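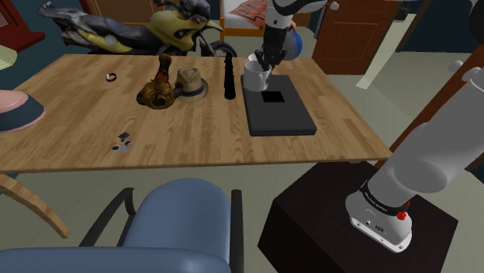 Portada > Conversaciones > Automatización

Última actualización: 16 de julio de 2019

Nobuhle Hlongwane cuida de un robot que no pesa nada

Llego a Modise a la hora del café y Nobuhle Hlongwane me recibe con dos vasos en la mano y el portátil debajo del brazo, en un equilibrio que me pone nervioso. Quería hablar con ella desde enero, cuando me contaron que en su equipo había una persona dedicada a mantener una celda simulada. ¿Mantener qué, si ahí no se gasta nada?, pensé yo. Se lo solté tal cual, nada más sentarnos, y se echó a reír.

«Se gasta todo», me dijo. «Bueno, no hay grasa ni correas, pero cada vez que cambia una versión del motor de física tengo que volver a mirar la pinza como si me la hubieran desmontado por la noche.»

La celda se llama Jendia y tiene lo justo: un brazo sobre un pedestal, una mesa, una bandeja y unos cuantos cachivaches. La tarea de referencia es la de la taza, que hay que coger y llevar a la bandeja. Suena a poca cosa (a mí me lo sonaba), pero Nobuhle la repite antes de dar por buena cualquier modificación, y conoce sus manías mejor que las de su coche.

Le pido que me cuente por dónde empieza. «Por el pedestal, siempre. Compruebo dónde está la base respecto a la mesa. Si alguien ha movido la mesa dos centímetros para que le quepa otra cosa, el brazo llega igual, pero llega con el codo en una postura rarísima, y luego me vienen con que el planificador está roto. ¡El planificador no está roto, has movido la mesa!»

Después viene la pinza. Ahí se anima y gira el portátil hacia mí para enseñarme una tabla de parámetros de la que entiendo, siendo generoso, un tercio. Lo que saco en claro es que los dedos tienen una fricción, una fuerza máxima y una forma de colisión simplificada, y que las tres cosas se pelean entre ellas. Con poca fricción la taza resbala. Con demasiada fuerza, los dedos se hunden en la porcelana virtual y el motor, que no lo tolera, la expulsa de golpe.

«La primera que vi salir disparada fue de mi compañero Xolani, Xolani Ngubane», recuerda. «Atravesó la pared. Estuvo cayendo toda la tarde, porque fuera de la habitación no hay suelo, y el registro seguía apuntando la altura, tan tranquilo. Lo tenemos guardado.»

También están las avería de verdad, las que cuestan días. La última le llegó en forma de incidencia, la 1765, y todavía se sabe el número de memoria. El brazo soltaba la taza un poco alta sobre la bandeja, y solo en algunas escenas. Nobuhle revisó los límites de las articulaciones, revisó el cierre de los dedos, revisó hasta las unidades. Nada. Al final era la bandeja: tenía una malla de colisión más gruesa que la que se dibuja en pantalla, de modo que el robot se apoyaba en una superficie que ella no veía.

«¿Y cómo lo encontraste?», le pregunto.

«Pues pintando las colisiones de verde chillón, que es lo primero que le digo a todo el mundo que haga y lo último que hice yo.»

Desde entonces tiene una rutina, que llama «la ronda». Carga 400 escenas con los objetos recolocados al azar, lanza la tarea de la taza en todas y se va a por otro café, que la cosa tarda 30 minutos. A la vuelta no mira primero el porcentaje de aciertos. Mira los fallos, uno a uno, a velocidad lenta. Me enseña un par y confieso que me engancho: hay uno en que el brazo se acerca con muchísima decisión, cierra los dedos en el aire y se lleva a la bandeja una taza inexistente, tan ufano.

Los objetos de relleno tienen más miga de lo que yo pensaba. Un sombrero de paja, por ejemplo, es una pesadilla, con esa ala fina que el simulador no sabe si tratar como cáscara o como bloque. En la tarea de la taza no se toca, pero hay que dejarlo quieto, y que algo se quede quieto sobre una mesa simulada cuesta bastante más de lo que parece. «Si al arrancar tiembla, lo saco y le arreglo la masa», dice. «No lo dejo temblando. Un objeto que tiembla acaba empujando al de al lado.»

¿Y el fondo, los muebles, la moto? Eso lo lleva Mahlet Lemma, que monta las habitaciones, y Nobuhle solo le pide que nada invada el recorrido del brazo. Han discutido alguna vez por una silla. Ganó la silla, me aclara, y se cambió la postura de reposo.

Antes de irme le pregunto si no echa de menos los tornillos. Se lo piensa un rato. «Echo de menos oírlo», contesta. «Un reductor que va mal, lo oyes desde el pasillo. Este no suena, así que le he puesto un pitido para cuando el par se pasa del límite. En la oficina me odian.»

Justo entonces pita. Nobuhle se levanta, se deja el café a medias y yo me quedo recogiendo la grabadora.

También te puede interesar
- Primance: una tarde calibrando cámaras
- Cómo leer el registro de errores de un brazo sin perder la paciencia
- Disard y el arte de ordenar cables
- Mallas de colisión: preguntas de los lectores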